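Chapter 6
Comparing Grippers on the Bench 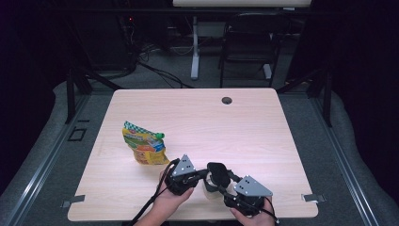

A gripper that does well in a supplier's data sheet may do badly on your own parts, and the only way to find out is to try it. This chapter sets out a method for doing so with modest equipment. It assumes you have read Chapter 3, on contact and friction, and can work out the normal force needed to hold a part of known weight.

We begin with hand-held trials. The gripper is taken off the arm, or was never fitted to one, and a person moves it to the part. This removes the arm and its controller from the comparison, so that a dropped part can be put down to the fingers, the drive or the operator. It is also quick. A change of finger pads takes a few minutes, and no path has to be taught again afterwards.

Hand-held work has limits. People correct for small errors without noticing, tilting the wrist or easing off as the part begins to slip. An arm does none of this unless it has been told to. Results from the bench should therefore be read as an upper limit, and Section 6.4 shows how far they fell when the same grippers were mounted.

Two grippers are used throughout: the Zateck parallel unit, with flat pads, and the Erkora, whose rounded pads give way a little under load. Both were tried on the same set of parts at the Rerkatlow workshop, and the full tables were revised in June 2023. Readers with other hardware can follow the same steps – the order of the trials matters more than the make.

By the end of the chapter you should be able to:

choose test parts that cover the range your cell will handle
record a failed grasp in enough detail to be of use later
tell slip from poor placement
decide when a gripper is ready to go on the arm

6.1 Choosing the test parts

Start with the parts that already cause trouble. Small cylinders are a common case, as they roll when touched off centre and offer the pads only a narrow line of contact. Soft packets are another. They change shape between one grasp and the next, and a width measured before the trial may be wrong by the time the fingers close.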